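Roboter in der Kommissionierung, was ändert sich für die Leute am Tisch?
Forum > Beruf und Alltag > Lager und Fertigung

Trotatia
Beiträge: 162
28. Oktober 2019

Guten Tag an alle. Ich arbeite seit 6 Jahren bei uns in der Teilevorbereitung für Reparatursätze, und seit Anfang des Monats steht an einem von unseren Tischen eine Anlage mit zwei Armen.

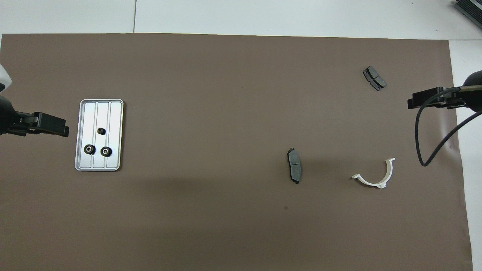

Ich möchte zuerst sagen, dass ich nicht gegen die Technik bin. Deutsch ist nicht meine erste Sprache, darum schreibe ich lieber langsam und genau, und ich bitte um Geduld, wenn ein Satz komisch klingt.

Unsere Arbeit war bis jetzt so: Man bekommt den Auftragszettel, holt die Teile aus dem Regal, legt sie auf den Tisch, prüft sie mit dem Auge und mit dem Finger, und dann kommen sie in die Schale oder direkt in den Karton. Es sind Bremsbeläge, kleine Zahnräder, Halter aus Kunststoff, alles gemischt. In unserem Katalog sind 1451 Artikelnummern. Die Anlage soll am Anfang 61 davon lernen, die anderen bleiben bei uns.

Die Leitung hat gesagt, dass keine Stelle verloren geht. Das glaube ich auch, zumindest für dieses Jahr. Aber der Tag hat sich schon verändert. Früher waren wir zu zweit am Tisch und haben gesprochen. Jetzt steht eine Person bei der Anlage, legt Teile nach und drückt auf Quittieren, wenn ein Fehler kommt. Die Kollegin, die das meistens macht, hat mir gesagt, dass sie am Abend müder ist als vorher, obwohl sie weniger hebt.

Meine Frage ist also: Wer hat das schon erlebt? Wie habt ihr geregelt, wer an der Maschine steht und wie lange?

Lemport
Beiträge: 1451

Hallo Trotatia, dein Deutsch ist völlig in Ordnung.

Wir haben so etwas seit drei Jahren, allerdings einarmig und nur für Verschraubungen. Bei uns hat Rotation geholfen. Zwei Stunden Anlage, dann Wechsel an einen Handplatz. Steht inzwischen in der Betriebsvereinbarung. Ohne Papier hält das keine zwei Wochen, weil immer derjenige stehen bleibt, der die Fehlermeldungen am schnellsten wegklickt.

Habt ihr einen Betriebsrat? Wurde der vorher gefragt?

Trotatia

Danke, das ist sehr nützlich. Ja, wir haben einen Betriebsrat. Er wurde informiert, aber ich glaube, man hat ihm nur die Präsentation gezeigt. Von einer Rotation habe ich dort nichts gelesen.

hallenkind77
Beiträge: 61

Ich sehe das ehrlich gesagt anders als ihr beide. Ich habe elf Jahre Teile sortiert und meine Handgelenke sind hin. Wenn so ein Ding mir damals die Hälfte abgenommen hätte, hätte ich ihm jeden Morgen Guten Tag gesagt. Dass man weniger redet, ist schade, aber reden kann man auch in der Pause.

Und zum Müdewerden: das war bei uns die Umstellung. Nach ein paar Monaten war das weg.

Trotatia

Ich respektiere deine Erfahrung, und für die Gelenke hast du sicher recht. Ein Karton mit Belägen ist schwer. Nur möchte ich bei der Pause widersprechen. Am Tisch haben wir nicht nur privat geredet. Wenn ich einen Belag in der Hand hatte und die Kante war nicht sauber, habe ich ihn der Kollegin gegeben und gefragt, ob sie es auch so sieht. So habe ich selber die Arbeit gelernt. Ein neuer Mitarbeiter, der nur nachlegt und quittiert, woher soll er das lernen?

Lemport

Genau der Punkt kam bei uns auch, leider erst nach der ersten Reklamation. Seitdem fangen Neue vier Wochen am Handplatz an, bevor sie an die Anlage dürfen. Der Meister wollte es erst nicht, wegen der Stückzahl.

Asia_Nachtschicht
Beiträge: 6

Lese hier sonst nur mit. Frage an Trotatia: Bekommt die Kollegin an der Anlage mehr Geld? Bei uns hieß es »Anlagenbedienerin«, neuer Titel, neue Verantwortung, gleiche Lohngruppe. Ich habe ein halbes Jahr gebraucht, bis das korrigiert war, und auch nur, weil ich meine Tätigkeiten jeden Tag aufgeschrieben habe. Das würde ich an eurer Stelle ab sofort machen.

hallenkind77

Beim Geld bin ich voll bei Asia. Aufschreiben, mit Uhrzeit.

Trotatia

Nein, sie bekommt das Gleiche. Ich habe sie heute in der Mittagspause gefragt. Das mit dem Aufschreiben werde ich ihr sagen.

Abou Zeid
Beiträge: 162

Ich stehe auf der anderen Seite, ich nehme solche Anlagen in Betrieb. Ein paar Dinge aus meiner Sicht.

Die meisten Störungen kommen davon, dass Teile anders liegen als beim Einrichten gedacht. Die Leute am Tisch wissen so etwas vorher, sie werden bloß selten gefragt. Verlangt, dass eine von euch bei den Terminen mit dem Lieferanten dabeisitzt. Als normale Arbeitszeit, nicht nach der Schicht.

Bei der Rotation würde ich Lemport etwas bremsen. In der Einführungsphase ist es gut, wenn zwei oder drei feste Leute die Anlage richtig kennen. Wechseln alle zwei Stunden alle durch, kennt sie am Ende keiner.

Lemport

Zwei oder drei feste Leute, die sich untereinander abwechseln, damit könnte ich leben. Aber eine einzige den ganzen Tag, wie bei Trotatia, das geht nicht.

Abou Zeid

Einverstanden.

Trotatia

Vielen Dank an alle, auch an hallenkind77. Ich habe mir drei Punkte notiert: Wechsel zwischen mehreren festen Personen, Neue zuerst am Handplatz, und jemand von uns bei den Terminen mit dem Lieferanten. Die Lohngruppe spricht die Kollegin selber an, das möchte sie so. Am Donnerstag haben wir Teambesprechung, danach schreibe ich wieder.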